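Ticket: Nillimeo hand gripper, fingers slow to open after a squeeze
Opened by: Daryna Hrytsenko
Status: open, nearly there!
Wed 9 September

Setup: two home-built Nillimeo grippers, trigger handles, printed yellow fingers. I use them for laundry practice at home, and I love these things. One of them started closing fine but coming back late. On thin cloth you could live with it. On anything knitted it held on after I let go of the trigger, and the sweater came along for the ride.

Tried first: wiped the linkage, backed the finger screws out and put them in again. Same.

Tried second: swapped fingers between the two units. The lag stayed with the body, so the print is good (hooray, because each pair takes 4 hours on my machine).

Tried third: took the return spring out. It had gone soft! I put in a Yurchenko spring 3 mm shorter, and wow, what a difference. The fingers pop open now. Did 35 squeezes with nothing between them and they came back every time.

Then I noticed the left linkage pin was dry, so it got one drop of light oil and a wipe. Don't skip the wipe if you're handling clean clothes.

Next was fabric, on the mats. The mint knit is in the first picture and yellow cloth is in the other three.

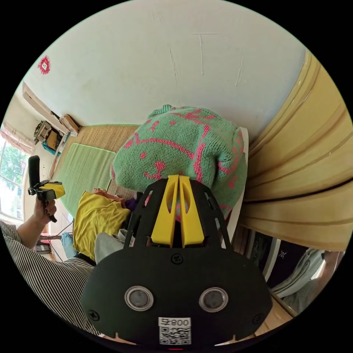
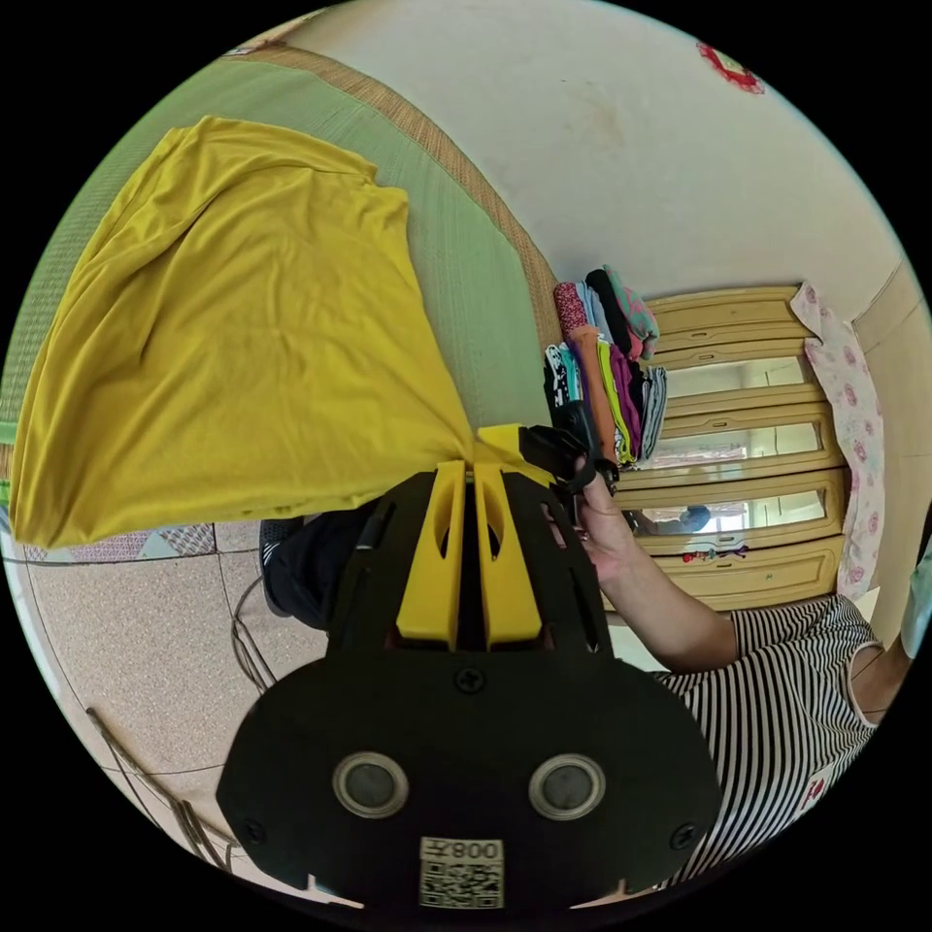
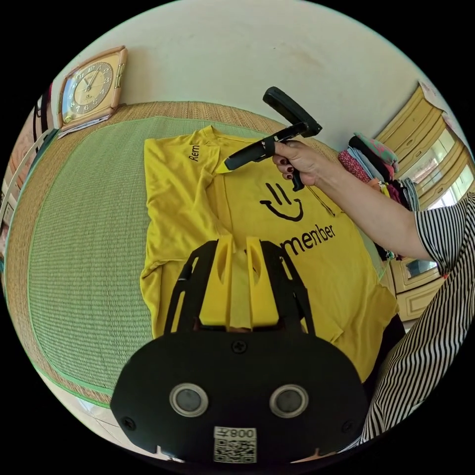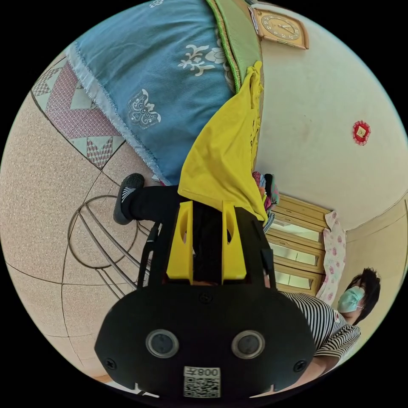 What's left is the trigger feel. The shorter spring makes it stiffer, and after 8 shirts my index finger knows about it. I'd like to try a longer trigger before I go back to a softer spring. If somebody on the Pukmont board has a file for one, please post it! I'm leaving the ticket open until then.

Comments

Inna Hordiienko: Same lag on mine, and it was the spring too. Did you change both units or only the bad one?

Daryna Hrytsenko: Only the bad one so far. They feel so different side by side that I'll end up doing the other this week.

Gruvatgate: I have a longer trigger drawn up from last November. Prints flat, no supports. Will dig it out tonight.

Daryna Hrytsenko: Yes please!!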